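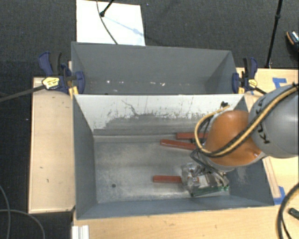 Raed Hakim wanted to know, at the end of our last call, why a bin-picking cell that had run cleanly for weeks should start stopping itself in the middle of a reach. Fair question, and we now have most of the answer!

The fault first. On the Flurnness cell the arm went into protective stop 44 times over 2000 picks, nearly always low in the bin and near a wall. Our first guess was the planner, and we lost days on it. The logs from pick 257 put us right: joint torque climbed well before the tool was near anything solid. The cable run was pulling tight whenever the wrist turned past a certain angle, and the controller read that pull as a collision. It did exactly what it should, which I was very happy to see – a stop we didn't want is a lot better than one we needed and didn't get.

Two of the stops worry me more. In both, the arm was restarted from the pendant while a person was still inside the taped line. No one was hurt. Wing-sze Sin has rewritten the restart steps, and the reset now has to be done from outside the line.

Still open:
Longer cable slack and a new tie point, parts ordered through Fidard
Wrist angle limit in software, in place, costs us up to 2 seconds a pick
Repeat of the full run with the long-handled items, which need the deepest reaches

The Wouters grant covers all of this with no change to the budget. I'd like to keep the Flilton demo in March where it is, and I can't wait to show you the rerun numbers.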